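Prestgate Baths: where we've got to
Second report to the Yeoman Fund, 6 Dec 2019

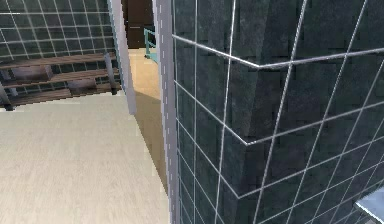 Hello again, and sorry this is a fortnight later than I promised. I wanted the boiler people to come back with their final price before I wrote, and they took their time over it (more on them below). The short version is that we're open, the learners' classes are full, and we've spent a bit less than we said we would on everything except heating.

When you gave us the grant in May, the main thing you asked for was more adults in the water who had never learned to swim. We started with two evening classes and we're now running five. I honestly thought we'd struggle to fill them in autumn, when it's dark and people want to go home and have their tea, but the waiting list for the women-only session is longer now than it was in the summer! We've had 428 people come to at least one lesson and 300 of those have finished the full block. I'd like that second number to be higher. When we rang round the ones who dropped out, the usual answer was shift work, so from January we're letting people swap between evenings without asking first. The front desk isn't thrilled, as it makes the registers a mess, but they've agreed to try it until Easter.

Total visits to the learners' sessions since we opened them stand at 2,821. That doesn't include the school groups, who come under the council money and go in a different report.

Teaching. Kuo-hua Kuo joined us over the summer and has taken on the nervous beginners' group, which had been getting whoever was free that night. It's made a huge difference. He spends most of the first lesson with everyone just standing in the shallow end and talking, then blowing bubbles, and I've had three separate people stop me in the foyer to tell me they put their face under for the first time in their lives. He'd like us to pay for his deep water teaching course in the spring. It costs £600 and I've put it against the training line, where there's room. Shout if you'd sooner I didn't.

We're still one teacher short. I advertised twice, had four replies, and offered the job to someone who then took a post nearer home. I'll go again in the new year with slightly better hours.

Heating. Right, the boiler. You'll remember the old one was limping along when we applied, and we'd set money aside to patch it. It gave up properly in October and we lost nine days of lessons. All of those were made up at the end of the block, though a few people couldn't manage the new dates and we refunded them. We had prices from two firms, Ziltberg and Pemuvetti. Ziltberg came in cheaper, but wanted us shut for a full month. Pemuvetti can do the work in stages over the February half term and the week after, so the closure is much shorter, and that's who I'd like to go with. The difference comes out of our own reserves, so I'm not asking you for any more. I would like your okay to move the patching money over to the new boiler, please, and the sooner the better as they want a deposit before they'll hold the dates.

Changing rooms. The new benches are in and the lockers now take the new pound coins, which had been the top moan on the comment cards for ages. The hairdryers are next. I also said we'd put in a bigger cubicle for people who need a hand getting changed, and that's behind. The drawings are done but the drains aren't where the old plans say they are, so the builder has to come back and have another look. I'm hoping for a start date by the time I next write.

Money. The full sheet is attached as usual. Wages are under because of the empty teaching post, leaflets are under because the library printed the second batch for nothing (bless them), and gas is over. I've marked the lines where I think you'll have questions.

What I need from you is a yes or no on moving the boiler money, and a date for your visit. Tuesday-type evenings when the beginners are in would be lovely, but any evening class will do, and you're very welcome to bring your swimming things.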